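Fault Investigation: Arms Stuck Upright During the Simulated Tidying Task

Student project report, Pivarbridge
Author: Latifa Belkadi
Project: Indov two-arm controller

1. Background

The Indov project is a two-arm controller that we train and test in simulation before anything is run on the hardware in the lab. The test environment is a furnished room called Butuldale. It has a counter, a plant, a wooden lattice and several pieces of furniture, and the robot is expected to pick up small objects and put them where they belong. The task planner is called Pasichnyk and was written by last year's group. I took it over in November with no changes.

My original topic was grasp success on small flat objects. That topic was dropped after the fault described in this report, which made the grasp results useless. The supervisor agreed that the fault should become the project.

2. What went wrong

The first full batch was 200 runs. Each run starts with both arms at rest, and the planner then sends a target for each gripper. In 38 of the runs one or both arms went to a raised pose and stayed there. The planner log reported normal operation the whole time. The runs ended when the step limit was reached, and the log marked them as "incomplete" with no error.

I did not notice this at first. Incomplete runs are common with a new policy, and my script only counted finished grasps. I found the problem when I replayed a few runs to collect material for the grasp section and saw the arms standing up with no motion for most of the run.

The fault matters for safety as well as for results. On the hardware, an arm that goes up quickly and then holds position with full motor torque is a hazard to anyone leaning over the work area. The lab rule is that no controller goes onto the hardware with an unexplained motion fault, so the hardware session was canceled.

3. Checking the replays

The replay tool lets you place the camera anywhere, including close to the robot. I used a low, tilted view for most of the checks. It is awkward to look at, but it shows the grippers against the background and makes small finger movements easier to spot than the default view from the ceiling.

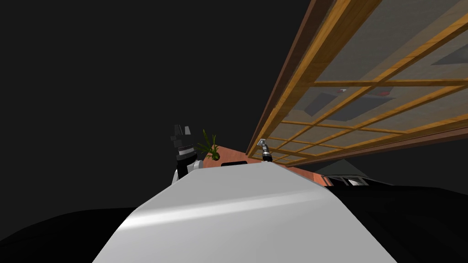
Figure 1. Butuldale room in the replay tool, tilted camera. Left gripper open, second gripper closed.

The state of the fingers turned out to be a useful clue. A gripper command and an arm command are sent in the same message. If the whole message had been lost, both parts would have kept their old values. In the faulty runs the gripper values kept changing after the arm had stopped, so the messages were arriving and the arm part was being handled differently.

I also checked for collisions, which was the first suggestion from the rest of the group. The lattice was the main suspect, as it has a lot of thin slats and thin parts often cause trouble in the physics engine. I removed the lattice and repeated the 38 faulty runs with the same seeds. All 38 failed again in the same way. The contact log showed no contact on either arm at the time of the stop.

4. Cause

The planner gives targets in the room frame and a conversion step changes them to the robot base frame. The conversion reads the base pose from a shared buffer. Pasichnyk fills this buffer once the simulator has finished loading, but the first target can be sent before that happens. In that case the buffer still holds zeros.

With a zero pose, the target ends up far above the robot and out of reach. The inverse kinematics solver does not report a failure for this. It returns the nearest pose it can find, which is the arm stretched upward. The arm goes there and waits to reach a target it can never reach. The planner will not send the next target until the current one is reached, so the arm stays where it is until the step limit.

Whether the right, left or both arms were affected depended on which target was sent first. The two arms have separate conversion steps, and one of them sometimes started late enough to get a valid pose.

The timing also explains why the previous group never reported it. Their simulator settings used a smaller room that loaded faster. I tried their room with the same planner and could not produce the fault in one batch.

5. Fix

I made 2 changes.

The first is a check on the buffer. The conversion step now waits until the base pose has been written at least once. If nothing has been written when the wait runs out, the run stops with an error.

The second is a limit on the solver. If the returned pose is too far from the requested target, the command is rejected and the arm holds its current position. This would not have prevented the bad target, but it would have kept the arm from moving toward it - and it would have put a message in the log on the first day.

6. Results after the fix

I ran a new batch of 505 runs in the Butuldale room. None of them ended with an arm stuck in the raised pose. The solver limit rejected commands in a small number of runs, all of them with a target on the far side of the counter. Those targets really are out of reach from where the base stands, so I consider the rejections correct. They should be fixed in the planner.

I then turned off the buffer check and left the solver limit on. The bad targets came back, and each one was rejected with a message. This was the test I most wanted to see, as it shows that the second change works without help from the first.

7. Open points

The motor torque while holding a pose is still set to full. I think it should be reduced when no target has been accepted for some time, but this touches the hardware driver and I was not allowed to change it within this project.

The log still uses the word "incomplete" for several different situations. I have split out the rejected commands, but a timeout during a grasp and a timeout while waiting look the same.

The grasp results from the first batch have been deleted from the shared folder. The replays are kept under the batch number, together with the seed list for the 38 faulty runs, so the next group can repeat the test after any change to the planner.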